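In praise of the open bin

I spent most of August sorting the parts wall at our repair workshop, and I came out of it with one firm opinion: small parts belong in open, shallow, brightly colored bins. Drawers are wonderful for socks. For solenoids, they are a slow way to lose solenoids.

We used to have drawers, 686 of them, in gray steel cabinets that came from a closed typewriter shop. They were beautiful and I will miss the sound they made. But every drawer had a paper label, and every label was written by someone who knew exactly what they meant at the time. "Misc. coils, good" was one. "Trygve's, ask first" was another, and Trygve Tangen moved away 7 years ago!

An open bin doesn't need you to trust a label. You walk up, you look in, and there's the part, with its wires and its connector and whatever scuffs it has picked up. You can tell a coil with a bare rod and spring from one without before you have put your coffee down.
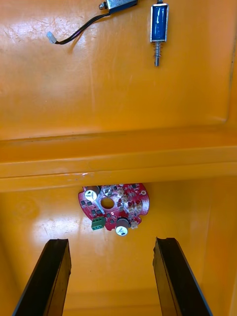
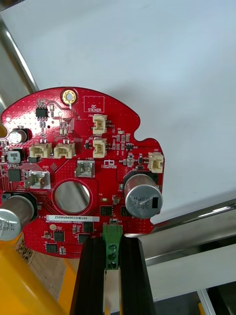
I know the case against. Dust gets in, and it does. Nadiia Antoniuk, who taught me to solder and has earned the right to be cross with me, thinks bare circuit boards should never sit in anything but an antistatic bag, and for boards going back to a customer I agree with her completely. Bags first, then the bin. What I won't give up is being able to see the board. So much of what you need is printed right there on the thing – voltages, ground, serial numbers – and a closed drawer hides every bit of it.

Color matters more than I expected, too. I picked orange mostly because I like orange (I do, it's a cheerful color on a November morning), but dark little parts show up well against it. Black wire on a gray steel drawer bottom is a game for young eyes. Black wire on orange is just a wire, and you pick it up.

And please, keep them shallow. A deep bin turns into a drawer with no front. The good stuff sinks, the wires knot themselves together, and you end up pulling out a whole nest to get one connector. If I could change one thing about our wall, I would split the fullest bins into 2 and let each kind of part have some floor to lie on.

They do need cleaning. Grime settles in the seams and creases, where a cloth won't reach, and an old toothbrush with a drop of dish soap is the best tool I've found. Empty the bin first and let it dry overnight. I rather enjoy it, with the radio on.

Baltasar Olmedo has asked for the old steel cabinets and is picking them up next week. He plans to keep seeds in them, and I think seeds will be very happy there.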